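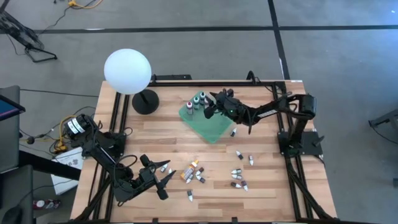
Nga Bạch had wanted the bottles for three weeks before anyone let her buy them.

"They fall over if you breathe near them," said Fiachra, who had spent his first month at Beltiton doing blocks and cups and was good at blocks and cups.

"I know!" she said. "Isn't it great?"

She meant it. Blocks were fine, blocks were how everybody learned the controls, but you could pick up a block badly and still have a block in your hand. A dropper bottle made you choose. Cap or body? From above, or from the side with a turn of the wrist on the way over? And then there was the part she loved best, setting it down on the green tray and letting go so gently that the ones already standing didn't feel it.

The job was called Troler on the schedule, and Troler wanted 80 good runs by the end of May. A run began with the bottles lying wherever they had landed and ended with them standing on the tray. Nga worked the left arm and the right arm together from the leader handles, one in each fist, and everything her hands did went into the recording: each joint, each squeeze, each tiny wait. Later the model would study all of it and try to do the same with nobody holding on.

She had seven.

"Seven is a start," said Anong Siriwan, reading the tally over her shoulder. "How's the light?"

"Round and lovely."

"That isn't a lighting term."

"It should be."

Anong turned the tray a little and left it crooked. She did this between runs, always without a word, and at first it had driven Nga up the wall. Now she looked forward to it. A crooked tray was a new question, and the model needed lots of questions.

Run eight. Nga brought the right gripper out over the tray and let it hang there while the left one opened wide and went looking through the pile. She had four up already, purple cap on the end, and her shoulders were down where they belonged. The big orange label was next, or maybe the little one beside it. She hesitated, went for the little one, changed her mind.

"Sorry," she called. "I dithered. Should I scrap it?"

"Did you drop anything?"

"No."

"Then keep going. People dither."

She kept going. The left fingers closed, slipped off the cap, closed again lower down. The bottle came up at a silly angle, like a fish on a line, and she laughed out loud and brought the other gripper across to meet it. This was the handoff, the bit that needed two arms, and she could feel herself holding her breath as one hand took the weight and the other gave it up. Then over to the tray, down, a little more down. Open.

It wobbled. It leaned toward its neighbor and thought about it.

It stood.

"Oh, you beauty!" said Nga.

Fiachra had drifted over with his sandwich. "You went back for it," he said. "When it slipped. You didn't even stop."

"Well, no. It was right there."

"I always start over when I slip. All my cup runs are clean." He chewed for a bit, looking at the table. "So if the thing slips, and all it's ever seen is me..."

"It won't know what to do next," said Anong. "Yes. I wrote that in your notes."

"I thought you were being nice."

Nga was already lining up on the next one, tongue between her teeth. She had never thought of a slip as something worth giving away. At her last job she'd packed orders, and a slip there was a slip. But somewhere in run eight was a second and a half of her hand missing and trying again, and it might turn out to be the most useful thing she did all day. It made her want to call her mother.

The last bottle took four tries. On the third she knocked over purple cap, said a word that luckily the recording didn't include, stood it up again with the right arm and went back for the stray. When she finally let go of the handles her palms were damp and she was grinning like a kid.

"Keep it?" she asked.

"Keep it," said Anong, and changed the number to eight.

Fiachra put down his sandwich and wiped his hands on his jeans. "Can I do the next one?"

Nga scooped up the whole lot, gave them a shake, and let them roll.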